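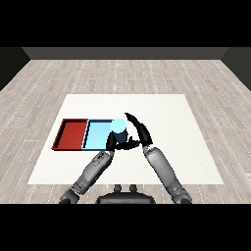
How to prepare a lodge medal or jewel for a mail-in auction

July — by the Ivside Lodge archive desk

Many lodges have old medals, collars and officer jewels in a drawer, and sometimes the members vote to sell a few of them. I have prepared lots for the Barbu sale two times, and the first time I made mistakes which cost us money. I write down the steps as I do them now.

Before you start

Check that the lodge has the right to sell the piece. Look in the minutes for the year when it was received. If it was a gift with a condition, for example that it must stay in the lodge room, stop and write to the family of the donor. Also ask your Grand Lodge if there is a rule about the sale of regalia. In our case the answer took 17 days, so ask early.

Step 1. Do not clean it

I know it is tempting. Collectors want the old surface, and a polished medal usually brings less. You may remove dust with a soft dry brush. Do not use silver dip or toothpaste. If the ribbon is dirty, leave it dirty and say so in the listing.

Step 2. Write down what is on it

Copy every word and number, front and back, exactly as engraved, also with the spelling mistakes. Our best jewel had the lodge number 2644 on the back, very small, and I missed it the first time. A buyer found it after the sale. Use a magnifier and a lamp from the side.

Step 3. Measure and weigh

Measure the width without the ring, then the full height with the ring. For the weight a kitchen scale is good enough if it shows single grams. Write "white metal" or "yellow metal" if you have no hallmark. Never write silver or gold from your own guess.

Step 4. Set the reserve

Look at finished sales, not at asking prices. We put a reserve of $100 on a past master jewel and it was fair. For plain attendance medals I would put no reserve and sell them as a group.

Step 5. Fill in the consignment form

The Barbu form has 2 pages. The second one is for history — put here the name of the office, the years of use and how the lodge got the piece. Keep a copy. Sturnance, the other house we tried, accepts only typed forms.

Step 6. Pack it

Wrap the medal in acid-free paper, then in a small box, then in a bigger box with filling. Fold the ribbon loosely and do not put a pin through it. Send it insured, and write nothing about medals on the outside.

After the sale, record in the minutes the lot number, the price and the fee.

Shares: 17 | Comments: 2

Contact the archive desk | Copyright Ivside Lodge | Back to top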